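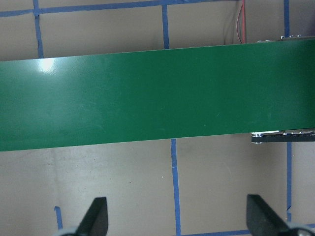
The green belt, cell two, Ornton.

Rule 1. Nobody reaches over the belt.

I wrote that one. Seven words if you count the "Rule 1", and it took a month of meetings to get them. The Rondesby people wanted "personnel shall refrain". I said the night crew won't read shall. They gave in by May.

Now I was standing at the tape with my arm half out.

Ten past four in the morning. Belt stopped, arm stopped, both fingers open and pointing at the green like it had been about to say something. Empty belt. Light on the panel amber, and amber means held, and held means not off. Rule 6. Also mine.

What I wanted was the wires. The red one was hanging close to the rail and I'd got it into my head that it had moved. That it used to hang further back. I'd looked at that bundle every night for most of a year and couldn't have told you where it hung, but at four in the morning you're sure of things.

Arm's length. One touch, tuck it back, done. Key was on the board at the other end of the shed, behind the second roller door, and the roller door sticks.

326 pages in the standard. I know becuase I carried it round for the audit at Huamán, in a binder with a broken ring, dropping bits of section nine all over their loading dock. Their safety lead picked them up and read each one before handing it back. Slow reader. Got to the page on held states and said, who's this for?

For everyone, I said.

No, she said. Who got hurt?

I told her no one. True then as well. Nobody'd been hurt at Ornton, or at Rondesby. We'd written it all down from other people's accidents, the reports with the names taken out. Worker A. Worker B. Worker B had reached over a belt to straighten a label. That's the whole of what I know about Worker B, a label, and which hand.

Huamán had their own rules on a sheet of cardboard by the kettle. Two of them. Key in your pocket. Say it out loud.

Say what out loud, I asked.

What you're about to do, she said. If it sounds stupid, there you go.

I put it in the report under "informal measures". Gave it a 2 out of 6 for traceability. Felt fine about it. Had a sandwich on the train.

So. Ten past four. Arm half out, blue tape on the floor in front of my boots, wavy where whoever laid it got tired. The shed humming the way it does. Pisen ran the next site over and you could hear their trucks backing up, that beep, then not.

"I'm going to lean over the belt," I said.

Voice came out croaky. Hadn't used it since midnight.

"I'm going to lean over the belt while it's held and move a wire I think has moved."

The arm didn't do anything. I'd like to tell you it twitched. In the training story it always twitches, you pull back just in time, everyone around the table goes quiet and signs the sheet. It sat there. It was so still that it made me look like a fool, standing talking to it with my sleeve pushed up.

I took my arm back.

Walked the shed. Roller door stuck, kicked it, went under. Key off the board, my tag on the hook where the key was. Wrote the time. Walked back. Key in the panel, turned it, amber went out, key in my pocket. Waited out the drain, as per. Then tried the start button, as per. Nothing. Good.

Went round the far side where you can stand square to the rail and not lean over anything. Crouched. Knees went off like a cap gun.

The wire was fine. Plenty of slack, nowhere near the teeth. Hung where it hung. I held it a second anyway, I'd come all that way for it.

Eleven minutes on the log. The cell does a lot in eleven minutes, and the day manager can do that sum faster than I can. 3,380 parts on the target board for the shift and we'd finish under. He'd ask. I'd say inspection. He'd say of what, and I'd have to say a wire, and he'd say and?

And nothing. Fine. I wrote it all in. Fault found: none. The form wants a reason code and there isn't one for that, so I put "other", and in the box for other I wrote thought the wire moved, it hadnt.

Then the bit I'm not supposed to do. There's a process for changing the rules at Ornton. Form, review, second review, Rondesby sign-off. I designed the form. It has a flow chart.

I got the fat marker from the drawer and the lid off a box of gloves, and wrote on the cardboard, big, leaning on the dead panel.

KEY IN YOUR POCKET.

SAY IT OUT LOUD.

Taped it up with a bit of the blue. Looked crooked. Left it.

Took my tag off the hook, put the key back, came under the door again. Stood behind the line with my hand on the reset.

"Starting cell two," I said, to an empty shed.

Looked left, looked right, pressed it.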